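Vevar (block-stacking method)

Vevar is a method for teaching a two-arm robot to build a small tower from colored blocks. It was developed at the Priltbridge robotics laboratory and learns from human demonstrations. The name is also used for the set of recordings made there.

Task

The robot must stack blocks inside a square of black tape on a wooden table. Each arm has a gripper with two orange fingers and a small camera near the wrist.

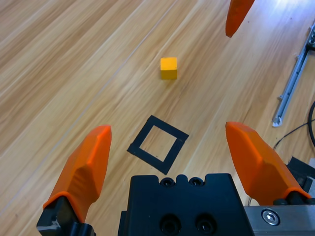
Critics have objected that a taped square makes the problem too easy, and Ji wrote that a method which needs a mark on the table "has learned the mark." The authors of Vevar answered with a test in which the tape was moved before every trial.

Training

The policy is trained in two stages. The first stage, called Premix, joins short pieces of different demonstrations in random order, and the second uses only complete ones.
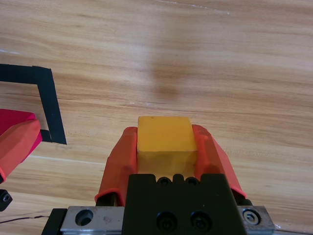 Wrist cameras are given more weight than fixed cameras in the last part of each movement. With the yellow block between the fingers, such a view may contain only one corner of the tape, so the policy must keep a memory of where the square is. This memory covers the last 8 camera images.

Placing

A block is released only when the predicted error stays low for five steps in a row. The limit is stricter for the upper levels of the tower.
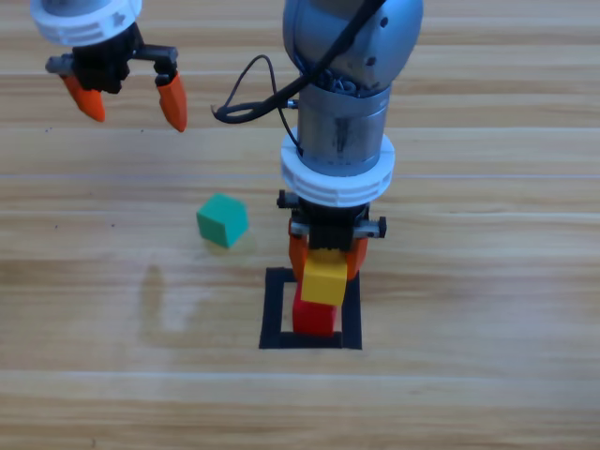
Results

In the main test of 30 trials, the method failed five times. Most failures happened at the third level, when the block below was not well centered.

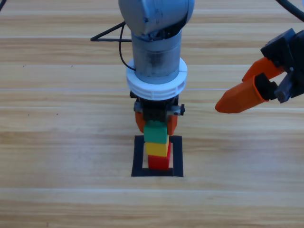 See also

Imitation learning
Bimanual manipulation
Visual servoing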